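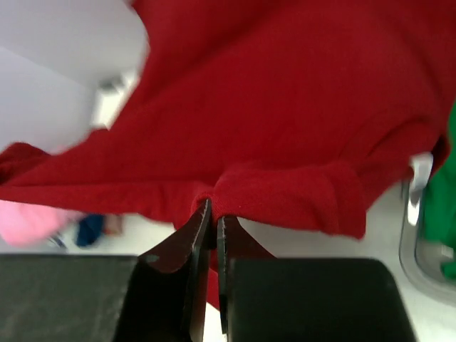
Loredana Sala wanted to know whether the Gurnen fabric shaver could be used on a sweater that already has a thin spot at the elbow, and whether I would trust it on a cuff. The short answer is no to the first and yes to the second, with the right guard fitted. The long answer is the rest of this review.

The Gurnen is a corded shaver with a flat, round foil and a three-blade rotor behind it. It comes with two guards, a spare rotor, and a brush. The cord is thin and stays stiff for the first few uses. There is one speed. The lint cup twists off a quarter turn and has to be lined up with a molded arrow that is hard to find by touch.

I used it from December on, almost entirely on knits: plain red pullovers, ribbed cardigans, one heavy jacket in a loose gauge. Fine knit with a slightly fuzzy face gives the best result. The foil sits flat, the pills lift into the holes, and one slow pass in small circles clears most of them. A second pass at right angles gets the rest. Pressing harder does nothing except slow the rotor.

Folds are the weak point. A shaver of this type needs one flat layer under it, and wherever the knit doubles over, the foil rides up on the ridge and cuts there first. I lay each panel on a hard surface, smooth it by hand, and move the garment instead of the tool. Hems get the tall guard. For cuffs I push a rolled magazine up the sleeve so the band is under light tension -- a cardboard tube also works if the cuff is wide enough.

The short guard is for flat-woven cloth and I would keep it off knits. It caught a loose loop on the jacket and pulled it 2 inches before I got to the switch. The loop went back in with a crochet hook.

Noise is a steady, high whine. The housing gets warm after 5 minutes, and the manual asks for a rest at that point. A full-size sweater takes me longer than that, so I stop after the front and empty the cup while I wait.

Compared with the Primow I had before, the Gurnen cuts closer and clogs less. The Primow ran on batteries and was easier to handle around a neckline. Its foil dented within a year.

Spare foils are sold separately, and mine took 24 days to arrive. The rotor lifts out without tools, but the edges are sharp, so use the brush.

Rating: 4 out of 5. Half a point off for the cup, half for the cord.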